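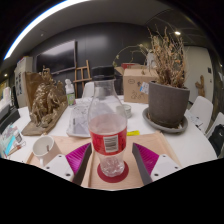
Hi all,

quick one before I run. Answering Hajnalka's mail from this morning, quoted at the bottom.

Yes the Wurkden set keeps the clear bottle. I know it's a pain, depth goes all over the place on clear plastic, but that is exactly why we want it in. Red label gives the tracker something to hold on to. Grip low, near the base, both pads on. Not the neck, not the cap. Takes with a neck grip go in the Brokum folder, dont delete them.
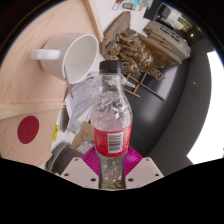 Low grip on the bottle, magenta pads.

Leave the table messy. Plant, boxes, mug, whatever is there. Move stuff between takes if you like, never during.

We're at 2156 takes, 63 still without a task string. Pls fill those in first, Bozsik's loader just skips them and says nothing. Same thing bit us in December.

Oh and start each take with the fingers open and hold still for 2 seconds. Calibration script needs it. Four people forgot last round (me too).

More tonite.

> From: Hajnalka Fodor
> To: plidurau-data
>
> Do we still want the clear bottle in pick and place?
> Half my takes lose tracking when the fingers close.
> Could swap it for the mug. Also, grip high or low?
> The notes say both.
>
> Hajnalka

Print this message
E-mail this message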